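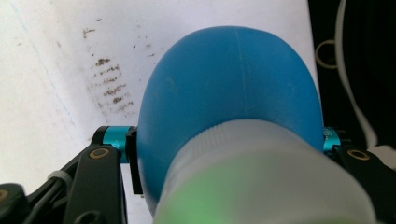

埃尔莎·林德奎斯特认为,第一次自己缝本子的人,多半卡在打孔这一步:孔距量歪一点,书脊就对不齐,后面怎么拉线都补不回来。她在试做了Rilto手缝本材料包之后说,随包附带的打孔纸样把这个步骤省掉了大半,她从折纸到收线一个晚上做完了一本,第二天又给孩子做了一本小的。

Darmont推出Rilto手缝本材料包,五种尺寸,附71款封面图样

伊利耶(Illier),2021年1月28日——纸品手工用品商Darmont今日宣布,旗下Rilto系列新增手缝本材料包,即日起接受预订。材料包面向没有装订经验的成年人和有大人陪同的儿童,内含制作一本手缝笔记本所需的内页纸、封面卡纸、麻线、缝针、打孔纸样和图文说明。购买者需要自备剪刀、直尺、铅笔和一块可以扎孔的垫板。

Rilto系列此前以折叠贺卡和纸盒纸样为主。公司在过去一年收到的顾客来信中,询问"能不能出做本子的纸样"的占了不小的比例,其中不少来自买过贺卡纸样的老顾客。他们手头剩了许多卡纸,希望找到别的用法。产品设计图利基·雷塞宁从去年春天开始整理这些来信,先后画了几版纸样,在公司内部和几间手工教室里试做,再根据试做的结果修改。

"最早的一版是硬壳精装,要刷胶,要压一夜,"图利基·雷塞宁说,"试做的人做出来都很好看,可是问他们愿不愿意再做一本,摇头的比点头的多。后来我们改成软面,只用线,不用胶水,桌上也没那么乱。"

材料包的内容

每份材料包可以制作一本手缝本。内页纸已裁切成所需尺寸,未折叠,由使用者自己对折、分帖。内页纸克重为每平方米100克,米白色,由Pitkänen纸厂供应,适合铅笔、圆珠笔和多数钢笔书写,水彩不在适用范围内,画水彩的使用者可以另购厚纸自行替换,说明书最后一页列出了替换时每帖应减少的张数。

封面卡纸每份两张,一张正式使用,一张备用。颜色有砖红、墨绿、灰蓝、芥黄和本白,购买时可以选择。卡纸的一面印有浅色折痕线,折好以后线条位于内侧。

麻线已经上蜡,长度足够缝完一本并留出重来一次的余量。缝针为钝头针,穿线孔较大,孔由打孔纸样定位、用锥子预先扎好,缝的时候针尖不必穿透纸张。锥子没有放在基础装里,Darmont的零售点和网店单独出售带木柄的短锥,家里有粗一些的图钉也可以代替,只是扎出的孔偏小,拉线时要慢一点。

打孔纸样是这次改动最多的部分。早期版本把孔位画在封面卡纸上,试做者反映画线擦不干净。现在的版本是一张单独的窄长纸条,对折后正好嵌进每一帖内页的折缝里,沿着标记扎下去即可。同一张纸样可以反复使用,做第二本的时候不用重新量。

五种尺寸

材料包共有五种尺寸。最小的一种可以放进衬衫口袋,适合记购物清单和电话号码;往上是护照本大小、窄长的旅行本、常见的中号笔记本,最大的一种用来做剪贴簿或食谱本。各尺寸缝法相同,区别在于孔数和帖数。第一次做的人可以从护照本大小开始,这个尺寸只有三个孔,纸张也比口袋本容易折齐。

大号剪贴簿的内页之间加了窄纸条作垫,贴上照片或票根以后,本子合起来不会张口。垫条已经裁好,缝之前夹进每一帖的外侧。这个做法在说明书里单独占了一页,并配有侧面图。

封面图样

随材料包提供的还有71款封面图样,购买者凭包装内的卡片到Darmont网站下载,用家用打印机打印。图样分为文字、植物、几何纹和留白边框几类。文字类里有"食谱""旅途""今年读过的书"之类的现成标题,也有只印一条横线的款式,供使用者自己写字。植物类由雷塞宁手绘后扫描,线条较细,打印时宜选高质量模式。
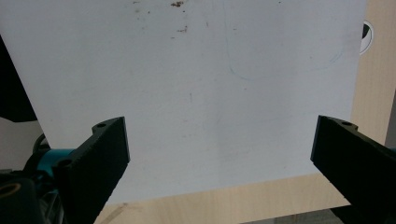
图样全部按黑白设计,普通白纸打印后剪下贴在封面上即可,也可以先用彩色铅笔上色。打印纸和卡纸之间用固体胶粘合,液体胶水容易让薄纸起皱。不想用胶的人可以在封面上割四道斜口,把图样的四角插进去,日后还能更换。

图样的使用范围限于个人制作和赠送。学校、图书馆和社区手工班可以在课堂上打印使用,不另收费,需要修改图样尺寸的可以写信索取大图。把成品拿去市集出售的制作者,请先与公司联系,少量手工出售通常会得到同意。

说明书怎么写

说明书为折页形式,摊开后可以平放在桌上,不用一边缝一边翻页。正面是步骤图,背面是常见问题。步骤图里线的走向用实线和虚线区分,实线在外,虚线在内,每一步只画一针。

香蒂·毛里亚负责说明书的文字。她说,试做阶段最常听到的问题是"线头留在里面还是外面"。"两种都可以。留在里面,书脊干净;留在外面,可以打个结,串一颗珠子。我们在图上把两种都画了,省得人做到一半停下来猜。"

常见问题部分收录了试做者真实遇到过的情况:内页折完以后不齐怎么办,线拉断了从哪里接,孔扎偏了要不要换纸。其中关于折不齐的回答是,每次不要超过五张一起折,折完用勺背沿折缝压一遍;如果最里面的纸仍然突出来一点,属于正常现象,缝好以后可以用美工刀贴着直尺修边,也可以留着。线断的情况多发生在最后一针收紧的时候,断在内侧可以直接打结,断在外侧则应退回一针重缝。

说明书另有一小段写给带孩子做的家长。扎孔应由大人完成,折纸、穿线和选图样可以交给孩子。年纪小的孩子手劲不够,线容易松,缝完以后大人从第一个孔开始依次把线带紧一遍就行。左撇子的使用者可以从另一端起针,图例反过来看,孔的顺序不变。

手工教室的试用

在正式发布之前,材料包在伊利耶的两间手工教室里用了一个秋天。课堂分小桌进行,每桌由一名教师带。甘拉亚·斯里翁在其中一间教室上课,她把做本子安排在贺卡课之后,学员已经会用直尺和骨刀压折痕,上手较快。

她提出的几条意见被采纳,包括把麻线从绕卷改为绕在纸板上,以及在打孔纸样的一端剪去一角作为"上"的标记。后一条看起来很小,在课堂上却省了不少时间。以前常有学员把其中一帖放倒了,孔位对不上,要拆开重来。现在只要把缺角都朝同一边叠好,就不会弄错。

"有一位学员做了一本放毛线标签的,每织完一件就贴一张,旁边写针号,"甘拉亚·斯里翁说,"她后来又问我能不能加页。软面手缝本可以加,把最后一针拆开,再缝一帖进去。我把这个问题转给了公司,说明书里现在有了。"

也有没有采纳的意见。有几位学员希望内页直接印上横线或方格,公司考虑之后仍然保留空白内页,改为在下载图样中加入横线、方格和点阵的打印底稿,需要的人可以先打印再折。打印时要注意正反两面对齐,说明书建议先用废纸试一张。

纸张与包装

内页纸和封面卡纸均来自Pitkänen纸厂。阿尔沃·韦伊塞宁代表纸厂与Darmont商定了这次的用纸。据他介绍,手缝本对纸张的要求主要在丝向:丝向与书脊平行,纸才好折,翻开以后也容易躺平。裁切时按照这个方向下料,会多出一些边角,这些边角裁成了大号剪贴簿用的垫条。

"丝向错了的纸也能做成本子,只是翻起来硬,合上以后会翘,"阿尔沃·韦伊塞宁说,"自己换纸的人可以先轻轻弯一弯,哪个方向软,就顺着哪个方向折。"

外包装为一只纸封套,不用塑料袋。封套拆开后背面印有一个书签的轮廓,可以剪下来用。麻线和针装在一个小纸袋里,用纸胶带封口。储存时请放在干燥的地方,卡纸受潮以后容易弯曲,压在几本厚书下面过一两天可以恢复平整。

供应与预订

首批材料包共700份,五种尺寸均有,通过Darmont网店和伊利耶的门店预订,按订单先后发出。封面颜色在下单时选择,某一颜色订完之后,公司会与后续订购者联系,由其决定更换颜色或等待下一批。下一批计划在五月供应,届时会同时推出只含内页纸和麻线的补充装,供已经有纸样的人使用。

手工教室和学校可以按班级人数订购散装材料,散装不含纸封套,每桌附一份说明书和一套打孔纸样。散装订购请在邮件中写明尺寸、颜色和上课日期,公司会在回信中确认能否按时送到。

购买过Rilto贺卡纸样的顾客,可以用手头剩余的卡纸制作封面。贺卡用的卡纸比材料包里的略薄,做口袋本和护照本够用,做大号的话宜两张叠用。网站上有一份对照表,列出每种贺卡纸适合的尺寸。

材料包中如有缺件,例如少针、少线或卡纸有折角,请保留封套并来信说明,公司补寄缺少的部分,不需要退回整份材料。使用者自己剪坏或扎坏的纸,可以按张购买。

图文说明的电子版在网站上公开,没有购买材料包的人也可以下载,用自己的纸和线来做。打孔纸样的电子版同样可以下载,打印时请选择实际大小,打印后用直尺量一下页边的校准线,长度不符的话应关闭打印机的自动缩放。

后续计划

Rilto系列今年还将推出一款以手缝本为基础的相册纸样,封面开窗,可以露出第一页的照片。图利基·雷塞宁目前正在试开窗的形状,圆形好看,但用美工刀不容易割圆,方形和拱形更可能进入最后的版本。公司欢迎做过手缝本的人把成品照片和修改意见寄来,来信时请注明尺寸和所用的纸。

关于Darmont

Darmont设在伊利耶,经营纸样、卡纸、装订用品和手工工具,产品经网店、门店和手工教室供应。Rilto是公司的纸品手工系列,包括折叠贺卡、纸盒和手缝本等纸样。

媒体联系

需要样品、说明书电子版或成品图片的媒体,请与Darmont新闻联络处的香蒂·毛里亚联系。索取样品时请注明希望的尺寸和封面颜色,以及是否需要锥子。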